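Sestusberg Youth Reading Project: progress report to the Eyvindsson Fund

The April sessions ran as planned at both branches, Nurkow and Worlow. Enrollment now stands at 59 children, and 6 of them have moved up a reading level since the last report. Attendance at Worlow is still weak on Saturday mornings, when the bus runs once an hour. 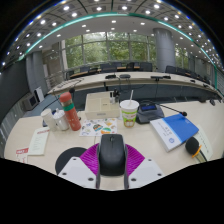
We bought 200 used paperbacks with the second payment. Three boxes still need to be cataloged. Nanna Ketilsson has agreed to run the Worlow group through the summer, and we have asked the branch to open at ten instead of nine. The budget is on track apart from printing.

Recent reports
Winter attendance at Nurkow
Book purchases, first payment
Tutor training notes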